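4. Ripping and tagging your albums with the Momine music server

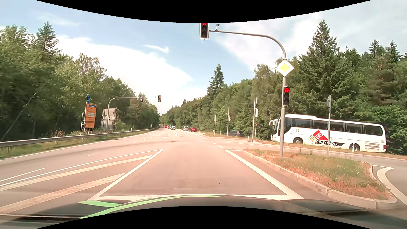 Hanne Damgaard asks if she must rip all her discs again when she moves from the old Murkard player to the Momine. No, she does not. Files in FLAC or WAV format can be copied as they are, and only the tags need work. If you have such files already, go directly to step 7.

Before you begin

You need the Momine unit, a disc drive with USB cable, and free space on the storage disk. One album in FLAC takes around 400 MB. A double album or a live recording can take much more.

CAUTION: Do not pull out the USB cable while the light on the front is blinking. The album that is being written at this moment will be lost, and sometimes the index also.

Ripping a disc

1. Connect the disc drive to the port marked IN on the back. The port marked OUT is for backup only and will not find the drive.

2. Open the menu Library – Add music – From disc.

3. Choose the format. FLAC is set from the factory. Choose WAV only if your amplifier asks for it, for WAV files keep their tags badly.

4. Set the read speed to 6. Higher speeds work well with clean discs, but a scratched disc will give clicks between the songs.

5. Put in the disc and wait for the track list. If the list stays empty, press Search again one time. For small labels and self-released albums there is often no result, and you must write the titles by hand (see step 8).

6. Press Start. The disc comes out when all tracks are saved.

Note: Some albums from the nineties have a hidden song after the last track, with many minutes of silence before it. Momine does not split it. Turn on "Cut at silence" and set it to 30 seconds if you want the hidden song as its own track. Turn it off again afterwards, or your quiet ambient albums will be cut in pieces too.

Tagging

7. Copy existing files to the folder Incoming. They show up in the library under Unsorted.

8. Select the album and press Edit. Fill in Artist, Album artist, Title and Year. The field Album artist must be the same for every track. When it is not, an album with guest singers is shown as several small albums.

9. For Year, write the year when the album first came out. A remaster can have its own year in the field Edition.

10. Press Save, then Rebuild index. With a large library this is slow, and you can listen to music during it.

Note: Letters such as á, ð and ø are kept correctly from version 308. In earlier versions they turn into question marks when you save. Update first – the tags can't be repaired later, only written again.

Gapless playback

11. Concept albums and live albums often run from one song to the next without a pause. Open Playback – Transitions and choose Gapless.

12. Be sure that Crossfade is Off. If both are on, Crossfade wins, and the end of each song is mixed into the next.

If you use the Clorkberg speakers over the wireless network, a short gap can still be heard. Connect them with a cable to remove it.

Continue with section 5, Playlists and shuffle.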